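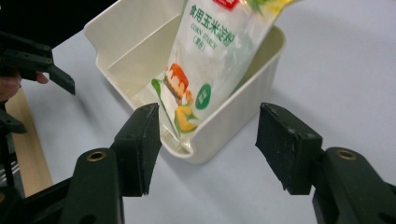

Corn starch in the white bin, both grippers at the table.

2021-03-31
2 min read

Bag work again for the Tridcombe entry. Ieva had the left handle, I had the right. Task as written in the plan: lift the bag out of the bin, stand it on the table, put it back. 30 attempts logged, 27 usable. The other three were thrown out because Ieva's start signal and mine were not aligned, so the two recordings could not be matched afterwards.

Powder shifts inside the bag and the centre of mass goes with it. Gripping low gives a firmer hold but the top folds over. Gripping at mid height was better. Closing speed seems to matter less than I assumed in February - will check this against the logs before saying so to Geert.

Pads: corners are abraded and the surface is scuffed. Still serviceable. Lamai wants them changed before the trials, Somkiat would keep the same set so that the data stays consistent. I agree with Somkiat for now. Spare set is in the Olby drawer.

Opening width recalibrated to 70 mm after lunch. It had been left at 39 from the pencil task, which explains the odd readings on Monday.

To do: rename today's files, ask Geert about the second battery, book the table for Thursday. Rigid boxes next, then the bag again with the bin turned round.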